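Shoe cupboard by the door

From the household pages of the Plunance wiki, last edited May 2023

A hall cupboard (some people say hall table, and my mother-in-law insists on "the unit") is a low piece of furniture kept near the front door, used for shoes, bags and whatever comes in from the shops. I've written most of this entry myself, with corrections from Jayanthi Poojary, who knows far more about furniture than I do and isn't shy about it!

Size and shape

Most of them come up to somewhere between the knee and the hip. The top is flat so you can put things down on it, and the space underneath is either closed off with doors or left open. I prefer open — you can kick your shoes straight in and see at a glance what's missing. Mine is a Restia, bought second-hand from Noreen Niazi, and it has survived 3 house moves with only a wobble in one leg. The Gilani is the other one you'll see a lot, a bit narrower and a bit dearer.

What goes on top

In theory keys, post and gloves. In practice the shopping lands there, and it stays there until somebody wants the space. Crisps and other light, puffy bags are fine on top, but drinks are another matter. A pack of bottles is heavy and slides about when you lean on it, so I put mine on the floor beside the cupboard and carry them through to the kitchen in twos.

Clearing it

I do ours every few weeks and it takes 4 songs on the radio, less if Usman helps. Start with the floor in front, so you've got somewhere to stand. Then take everything off the top, wipe it with a damp cloth, and pull out whatever's underneath. Black shoes at the back of a dark shelf are very easy to miss (I once bought a new pair of school shoes in October with the old ones sitting there the whole time). Long things like umbrellas do better standing in a corner than laid along the front, where they trip people up.

See also: Coat hooks; Doormats; Fiko boot tray
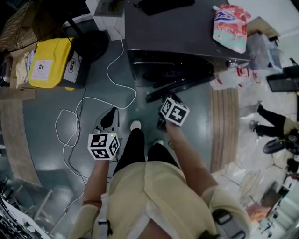
Talk: Kelly Horrocks has asked whether boot benches should come under this entry or have one of their own. I'd give them their own, as you sit on a bench and I'd never trust my Restia with that, but I'm happy to be argued with.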